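2023-04-29 作業ノート 箱詰め・封函タスクのデータ収集

書いた人:Wayne Li
操作:Tyson Beaudoin、Hammad Orakzai(交代)
場面の並べ直し:Kendra Landry
データ確認:Sheldon Leclerc、自分

前回の続き。緩衝材で包んだ品物が箱に入った状態から始めて、両腕でフラップを閉じ、テープを貼るところまでを一本の記録にする。タスク名は収集ツール(Redach)上では「box_close_v3」。v2は3月に集めた分で、開始姿勢がばらばらだったので学習には混ぜない。フォルダも別にしてある。

今日の目標は77本。失敗も録るが、本数には入れない。

朝の準備

両腕の電源を入れて原点確認。右腕の関節の値が前回の記録と少しずれていたので、校正をやり直した。やり直す前の値はRullarの共有フォルダに残した。左は問題なし。

指先のパッドは左右とも点検した。左のパッドの端が少し浮いていたので貼り直し。段ボールの縁をつまむと横方向に力がかかるので、剥がれてくるのはたいてい同じ側から。次に剥がれたら新品に換えること。

固定カメラは台の上に箱の四枚のフラップが全部入る位置に合わせた。手首側の視野はグリッパを閉じたとき指先が中央に来るかだけ見た。時刻同期はいつもの手順。最初に一度失敗し、収集用PCを再起動したら通った。原因は調べていない。

開始状態の決めごと

前回の打ち合わせでHammadと決めた内容を、忘れないうちに書いておく。

箱は台の中央。向きは毎回少し変えてよいが、フラップは四枚とも開いておく。奥のフラップは立っていても寝ていてもよい。v2では奥を必ず寝かせていたが、そのせいで学習後のモデルが、立ったフラップの前で止まる癖を持った。今回は両方を混ぜる。

品物は箱の底まで入れる。緩衝材の端がはみ出していたら押し込んでから開始。包み方は揃えない。きれいに巻いたものばかりだと、上がもこもこした包みに当たったときに手が高すぎる位置で止まる。Kendraが包む係のときと自分が包む係のときで見た目がかなり違うが、それはそのまま使う。

腕は左右とも箱の外側、フラップに触れない位置で待機。グリッパの高さは低め。待機が高いと最初の数秒が下降だけになり、記録が無駄に長くなる。

テープは右腕の届く範囲に置く。置き場所は5か所を順番に回す。台の端に近すぎる場所は、転がって落ちるので使わない。
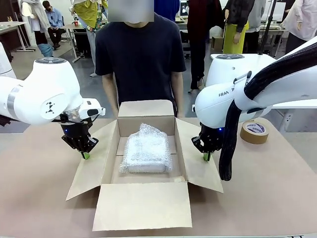 開始前の配置。奥のフラップが立っている型。テープは右グリッパの外側。

午前の記録

Tysonが操作。最初の3本は慣らしなので捨てた。ツール上では「warmup」の印を付けてある。消さないこと。

左腕で左のフラップ、右腕で右のフラップを同時に倒し、そのあと手前、奥の順に閉じる。これを標準の順番とした。最初は手前と奥を先に閉じる案もあったが、両腕が箱の上で近づきすぎて、手首の取り付け物が反対側の腕に寄ってしまう。接触はなかったものの、操作者が気にして速度を落とすので動きがぎこちなくなる。左右が先なら腕は自然に離れている。

(補足:普通に人が箱を閉じる順番とどちらが同じか、という話がSheldonから出た。品物の形によるし、箱によるので、ここでは腕の都合を優先した。)

気づいたこと。

フラップの下に指先を入れてすくう動きが、台の面に近すぎる。右に垂れたフラップは先が低いので、操作者はつい台すれすれから入る。力の値を見ると台を擦っている記録がいくつかあった。Tysonには、先端ではなく折り目寄りから入るように頼んだ。後半は擦りが減った。擦った記録は残すが「contact_table」の札を付ける。

緩衝材がグリッパに引っかかる。フラップを内側に倒したあと、指を抜くときに包みの上端を引っ張ってしまう。引っ張られた品物が少し浮き、次のフラップが閉じきらない。対策として、倒したら指を開かずに真上へ抜く。これでほぼ起きなくなった。

午前の最後のほうで、左腕が安全停止に入った。フラップを押さえたまま操作者が手を下げすぎたため。復帰して、その記録は途中で切れたものとして別扱い。

昼の確認

Sheldonと午前分を再生して見た。

一つ目。操作者が迷って止まっている時間が長い記録がある。フラップを倒してから次に何をするか考えている間、腕が空中で静止している。学習させると、この静止をそのまま覚えることがある。v2のモデルが箱の上で動かなくなったのも、おそらくこれ。静止が長いものは切り詰めるか、外す。どちらにするかは意見が割れた。Sheldonは自動で切り詰める派。自分は、切ったところで腕の速度が飛ぶのが嫌なので外したい。今回は印だけ付けて、両方で学習させて比べることにした。

二つ目。成功の判定が人によって違う。フラップが少し浮いていてもテープで留まっていれば成功にするのか。Kendraは成功、Hammadは失敗と付けていた。話し合って、テープが中央の合わせ目をまたいで両側に付いていれば成功、浮きの有無は別の欄に書く、と決めた。午前分はKendraが付け直した。

三つ目。背景に人が多い時間帯の記録と少ない時間帯の記録が混ざっている。部屋は共用なので、これはこのままでよい。人のいない時間だけで集めたIgweのデータは、昼間に動かすと成績が落ちた。同じことはやりたくない。

並べ直し係は箱の奥に立ち、腕を体の横に下ろして待つ。開始の合図のあとに手を出さないこと。午前の記録に、合図のあと手前のフラップを直してしまったものが二本あった。直したくなる気持ちはわかるが、人の手が入った記録は使えない。気になったら声を出して止めて、録り直す。

午後の記録

Hammadに交代。操作の癖がTysonと違い、右手が先に動く。左が待っている間にフラップが戻ってくることがあるが、戻りかけたフラップを押さえ直す動きも入っているので、これはこれで欲しいデータ。直させなかった。

テープの段階が一番時間を食う。端をつまむところは毎回人が準備しておくことにした。端を少し折り返して、つまみ代を作っておく。折り返しが小さいと指先のパッドに貼りついて離れない。パッドに糊が残ると、その次の記録でフラップまで貼りつく。そこで、5本ごとにパッドを拭く手順を加えた。拭いた時刻も記録票に書く。

テープを引き出すときの力は、ロールの残りが少なくなると変わる。今のところロールの残量は記録していない。必要かどうか、次回Hammadと相談。

腕の太いケーブルが台に近いところまで垂れていて、テープの置き場所によっては邪魔になる。束ね直すと今度は肩の可動域が狭くなるので、束ねずに、右奥の置き場所を手前へずらした。ずらす前と後で場所の番号を変えてある。集計のとき混ぜないように。

夕方に箱の角が弱ってきた。何度も折ると折り目が柔らかくなり、フラップが自重で垂れるようになる。新しい箱は反発があって倒しても戻ってくる。どちらも実際に出てくるので両方使うが、箱の個体番号を底に書いて、記録票に残すことにした。これはもっと前からやっておくべきだった。午前分の箱の番号は記憶で埋めたので信用しすぎないこと。

結果

成功として数えられるのは70本。目標には届かなかった。安全停止とテープの貼りつきで時間を取られたのが大きい。残りは次回、開始直後にまとめて録る。

Usellへのアップロードは夕方に開始。途中で回線が切れて再送した。ファイルの照合は明日の朝に自分がやる。照合が済むまで収集用PCの元データは消さないでほしい。

次回までにやること

・左のパッドの予備を出しておく(Tyson)
・静止区間の検出のしきい値を決める。今の値だと、フラップを押さえてじっとしている正しい動作まで拾ってしまう(Sheldon)
・記録票に「箱の番号」「浮きの有無」「パッド清掃」の欄を足す(Kendra)
・品物が箱の片側に寄っている開始状態を増やす。今日は中央寄りが多すぎた(全員)
・v3だけで一度学習を回す。v2との混合はそのあと(自分)

追記:帰る前に午後の分を数本だけ再生した。Hammadの記録で、奥のフラップを閉じるときに左腕の手首が固定カメラを遮るものがある。遮られている間は手首側の視野で足りるかもしれないが、わからない。明日Sheldonに見てもらう。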